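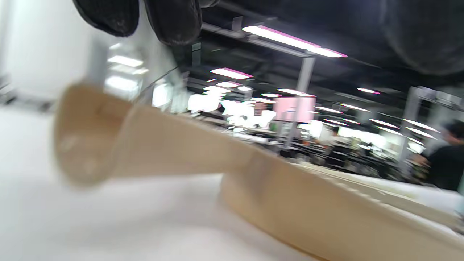
Bench cleanup, the light-coloured surface in question.

Sweeping up small stuff – what works at my place

White bench tops show everything. Crumbs, sawdust, coffee grounds, the grey fluff that comes from who knows where. I put one in the laundry and one in the garage and have been chasing dust since. Tips below in no real order, written between loads of washing.

Dry first, always. Wet cloth on sawdust = paste. Wet cloth on flour = glue. Sweep, tip, then wipe.

Start at the back and come forward. Sounds obvious, took me years. Short strokes, bristles barely bent. If they're splayed out flat you're flicking, and it all ends up down behind the bench where the power board lives.

Damp the lip of the dustpan. Just a wet finger along the edge. Fine dust sticks there and you lose that annoying line that never goes in. For the last bit turn the pan 90 degrees and go again from the side.

Static. Plastic pans get it bad in winter, anything fluffy jumps straight back out. Wipe the pan with a used dryer sheet, or a drop of dishwashing liquid in 500 ml of water, then let it dry on it's own. Lasts me a couple of weeks.

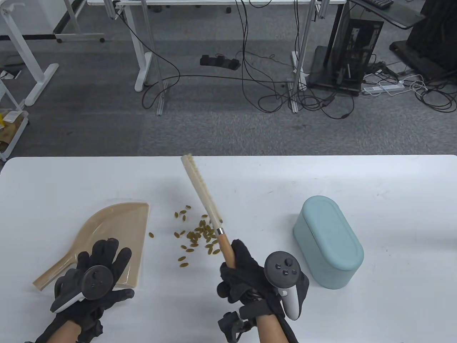

How often should you wash a bench brush?
Every 14 days if it does food, once a month if it only does the shed.

Washing it: warm water, bit of dish soap, swish the bristles and keep the handle out. Wood handles hate a soak. They swell, go furry, then split near the join. Shake hard, hang bristles down. Don't stand it in a jar bristles up, the water runs into the handle and sits there.

Furry handle already? Light sand, then a rub of mineral oil. Leave overnight, wipe off whatever's left over. A 100 mL bottle does every wooden handle in the house plus the chopping boards.

Bent bristles – hold them in the steam from the kettle for a few seconds (fingers well back), comb straight with an old fork, wrap in a strip of rag til cold. Works on natural ones. Synthetic is hit and miss, I've melted one.

Keep two sets. One for food, one for everything else. Bit of coloured tape on the handles so people can't claim they didn't know. Shamim Mirani down the road uses blue for kitchen and I've copied her.

What not to sweep: broken glass, at least not with a brush you like. Slivers stay in the bristles for ever. Big bits by hand with thick gloves on, small bits with a folded damp paper towel, bin the towel. Same goes for anything oily, it wrecks the brush. Cat litter or old sawdust on top, wait some ten minutes, scoop with cardboard.

Grey marks on a white top after sweeping – bicarb on a damp cloth, small circles, rinse. Don't use the green scourer. It leaves a dull patch and the dull patch grabs dirt twice as fast.

Emptying the pan: outside bin, low down, out of the wind. Or a sheet of newspaper on the floor, tap the pan on that and fold it up.

I do the benches Friday after tea, whole job is quick if the tools are hanging where they should be. Hooks at elbow hieght, next to the bench. In the cupboard they don't get used.

Drains and plugholes next time.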